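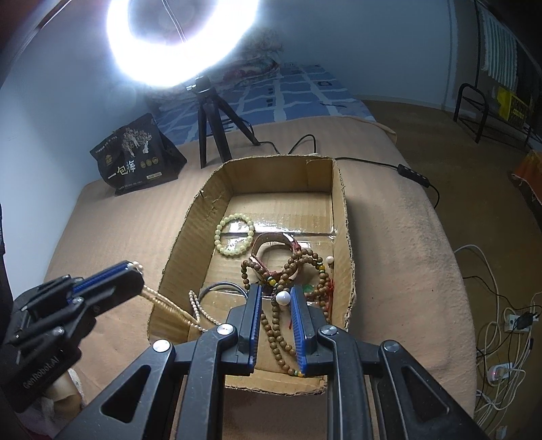 Druketti: tangled jewelry, two hand-held grippers
README for the student project folder, April version

Hi! If you've landed in this folder you're either in the club, grading us, or about to train something on our recordings. Start with this file, please. It will save you a lot of clicking.

Druketti is our term project for the Hanitz robotics club. The task sounds tiny: get small pieces of jewelry out of (and back into) an open cardboard box with two hand-held grippers, one per hand. A person does all the moving and we record it, and later a policy tries to learn from it. I picked jewelry because I was tired of cubes. Everybody's first dataset is cubes! Beads roll, strands knot up, and a necklace never lies the same way twice, so you get a lot of variety out of one cardboard box.

What's in here

There are 132 episodes. 101 of them are in the train folder, and the other 31 are split between val and a folder called maybe, which is where I put anything I argued with myself about. Each episode has the video from both grippers, the finger opening over time, and a one-line text label such as "lift the bead strand" or "put the bracelet back." The labels are typed by hand, so expect typos. I fixed "braclet" everywhere I could find it.

The things in the box change between episodes. You'll run into bead bracelets, long strands of wooden beads, a pearl necklace, a watch strap, a thin metal bangle and a few other bits. Don't assume a fixed object list.

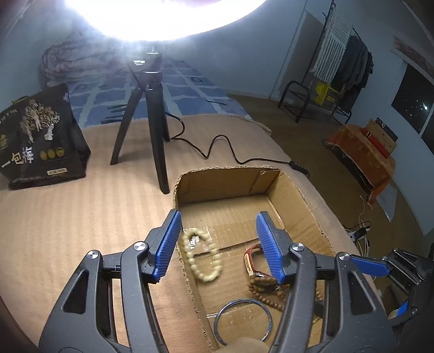

Jaws open over the box, with the cream bead bracelet near the left pad and the silver bangle lower down.

How we recorded

All recording was at home, on top of a bed, with the ring light behind the box. The light is very bright in the video and I know it blows out the top of the picture. We tried cropping it off in an early version and lost the back wall of the box along with it, so the crop is gone again. If your model is fussy about exposure, turn on the mask_top option in the loader.

An episode starts with both grippers open and ends when both are open again. If a strand slips and gets picked up a second time, we keep it and mark it retry=1. Please don't filter those out without looking at them first, they're some of my favorites (and the baseline got noticeably less clumsy once they were in).

Loading it

Use the Rweyemamu loader from the club repo, version 3 or newer. Older ones swap left and right, which cost me an entire Wednesday. Point it at the top folder, not at train, or it won't find the label file. A batch size of 50 fits on the lab machine if no one else is using it.

Known problems

Sound is missing on purpose. Timestamps on the left gripper drift a little in the longer episodes, and the resync script helps but doesn't fix it fully. Clear plastic on the bottom of the box throws reflections that our bead detector loves to call beads. Long strands sometimes hang down between the fingers, and the labels don't say which end is being held.

Using it

Class and club use is fine, just mention Druketti in your write-up. We're planning to enter the Prellamer student challenge with it, so if you find a broken episode, open an issue with the episode number and what looked wrong. Pull requests for the resync script are extremely welcome!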